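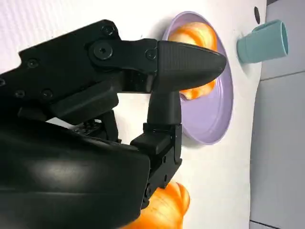
Picking things up is the hardest easy job in the world. You do it all day long. You pick up a sock, a spoon, a cracker you were told not to pick up, and you don't give your fingers a single instruction. A robot needs instructions, and it also needs fingers, and somebody has to decide what kind. At the Tastska workshop in Drusville, the people who build robots spend much of October deciding just that. They try one gripper, then another, on the same few things. The black fingertip by the lavender bowl comes to a point, and its broad side has a fine pattern of texture on it. Texture helps with gripping, which is why the soles of your sneakers have it too. The orange thing in the bowl is shiny, and shiny things can be slippery, so a finger may have to bring enough texture for both of them.

Why not just copy a hand?

Plenty of people do. A human hand is a wonderful tool, and it comes free with the human. But a robot hand with lots of joints needs a lot of parts to move those joints, and every part is one more thing that can stop working right before lunch. A simple gripper is more like a pair of kitchen tongs. Tongs can't play the piano. They are very good at corn on the cob.

So the workshop compares the two. The tongs-like gripper is called Unau, which is another name for a two-toed sloth. Whoever named it must have thought two toes were plenty. The one shaped like a hand is called Nilsuwan, and it has more knuckles than Unau and a much longer list of things to check in the morning.

How do you make it a fair test?

You have probably done a fair test in science class. You change one thing and leave everything else alone. If Unau got a small pumpkin and Nilsuwan got a wet bar of soap, you wouldn't learn much, except that soap is rude. Both grippers get the same objects on the same kind of table, and both get the same number of tries. In this round each gripper had 540 tries, which sounds exciting until you have watched the first 5.

A try starts with a person setting the objects out. Then the robot reaches, closes its fingers and lifts. If the object stays up, that counts as a good grab. If it rolls off the table and under a cabinet, it does not count as a good grab, even if it was funny.

Unau made 393 good grabs. You might think that is a poor score for a machine that cost more than a bicycle. But early tries are supposed to be bumpy. Each miss gives the builders a clue. Maybe the finger came in too high. Maybe it squeezed before it got there, like a baby reaching for your glasses. 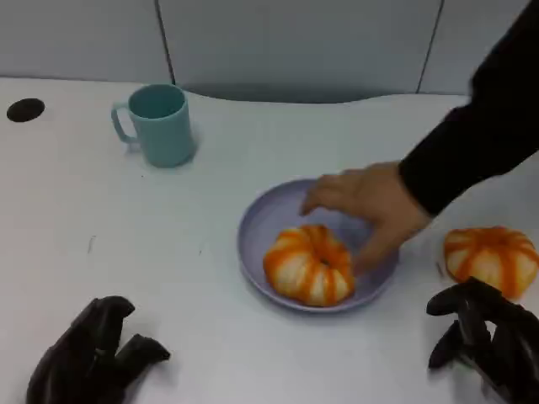 How does a robot know how hard to squeeze?

Some grippers have sensors that feel how hard the fingers are pushing. Others measure how hard the motor is working, and when the motor starts to strain, the robot knows it has hold of something. A person picks how much push is allowed. Too little, and the object slips. Too much, and you have made soup.

Why use pumpkins at all?

Little pumpkins are harder than they look, in both meanings of the word. They are squat and bumpy, and the grooves can help a finger or send it sliding off sideways. A cup is a different problem. Standing up, it has an inside and an outside to grab. Lying on its side, it would love to roll away. Robots have to be ready for that, because real kitchens are full of cups that did not stay where they were put.

Try it yourself

Find a pair of tongs and an oven mitt. Put a small orange, a plastic cup and a spoon on a table. Pick up each one with the tongs, then with the mitt on your hand. Do it several times and write down your good grabs. Please don't do 800 tries. The orange will be tired, and so will whoever wanted to eat it.

Now do it all again with one eye closed. Judging how far away the orange is gets trickier, and a robot with only one camera has a problem a lot like yours.

Page updated 14/10/2021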